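Notebook, grasp planner, Puten branch
April 29, 2020

Continued from the page before. The new segmentation still gives a mask which is too wide when the target is near the fingertips. In the wrist view the fingers are large and dark, and the surface under them is nearly the same dark tone, so the mask joins them together. I changed the self-filter so that the finger pixels are removed before the clustering and not after it. The white block is then found as a separate piece, but its right side is hidden by the finger and the centre estimate moves to the left.

I also tried the exposure setting from the Skembridge notes. With the three round lights in view the automatic exposure is not stable, and the orange halo is taken for an object in some runs. For now I have fixed the exposure by hand and raised the threshold to 292. 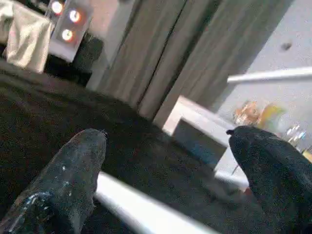

Runs after the change

26 runs with the same start pose. In 7 of them the planner refused the grasp with "target width unknown". I think this is correct behaviour – the block is partly covered and the planner has no second view. Declercq's older version would close the fingers anyway, and I do not want this back.

The coloured things behind, near the rail, do not disturb when the depth limit is set to 70 cm. Without the limit they get a label too.

To do
Add a second view before the final approach, with a small wrist rotation.
Ask Wivier if their driver can report the true exposure time.
Compare with the logs from November – same gripper model, old filter.
Merge only when the centre estimate is corrected.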